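Filed under: Bench Diary / End Effectors

Pads, third set, October 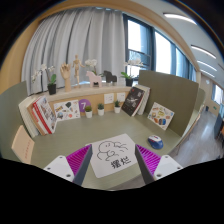 Ribbed magenta pads at the card, view from the tool camera.

Started at the desk after lunch. The plan was flat items only, with the handheld tool, comparing the ribbed pads against the smooth pads Fouad cut from the Stilell sheet. Same mounts for both, same angled bodies, same screws. Fingers checked for parallel before the first grasp. The right one was out by a little and I shimmed it with tape. It should be a proper shim. Ordered nothing yet.

The card with 摆烂 on it is the best flat target we have found. White on green gives the camera a clean outline, and the line drawing gives the tracker something to hold on to near the middle. Jasmina translated the characters for me as giving up and letting it rot. She wants it kept as the standard target. Fine by me, as long as it stays unbent.

Procedure as follows. Open fully, come down with both tips touching the desk, close slowly, lift, hold, release. If the card buckles upward in the middle, that counts as a grasp. If one tip rides over the edge, that counts as a miss and the card is put back by hand at a slight angle. I did 30 closures with each pad set.

Ribbed: the tips ride over less than I expected. The ribs seem to catch the card edge when the pad meets it at a slant, and the slant is better with these angled bodies than it was on the straight ones. Most misses were on the left finger. I think I push down harder on that side with my wrist, so this may be a fault in me and have nothing to do with the pad. Mikkel should repeat it blind to check.

Smooth: better contact once the card is up, worse at getting it up. The Stilell material drags on the desk surface and the finger chatters during the last part of the close. The chatter shows in the motor current as a sawtooth. Logged at 400 Hz, which is more than needed, but the Lauritsen controller drops samples at the lower setting and I have not found out why. Shabani thinks it is the buffer length. He changed it once on the other unit and the drops went away, then came back after a power cycle. Need the firmware notes from him.

Tried the mouse next. Top grasp, fingers across the body. Both pad sets hold it. Not much to learn there except that the ribbed pads leave the mouse tilted on release, and the smooth ones let go evenly. Repeated twice to be sure. Same.

Camera. The new mount sits closer to the fingers than the old Pondon bracket did, and the bottom of the picture is now black. I can live with it for the card, where the contact points stay visible. For anything taller I want the tips higher up in view. Ingvar has the drawing for a longer stand-off and says it can be printed overnight. Exposure also needs a look. The windows behind the desk are bright enough to worry me, and auto exposure will move when the tool tips up during a lift. Locked it for the second half of the session. Should have locked it from the start, so the first ribbed closures are not strictly comparable. I have marked those in the log.

Did not touch the potted plants. Fouad asked for them, for a look at compliance on the small white pots, but the pads are too short to reach around one without the bodies hitting first. Same problem with the horses on the ledge. Longer bodies are on the Bitarberg quote under item 1922, and I will ask for 2 pairs so we can keep one unmodified.

For tomorrow: proper shim for the right finger, Mikkel on the blind repeat, exposure locked before anything else. Then thin card against thick card, ribbed pads only. If there is time, a mixed set with ribbed left and smooth right. Jasmina says that will tell us nothing. Possibly so, but it takes ten minutes.

Pads off and wiped with alcohol, battery on charge 5:40 pm.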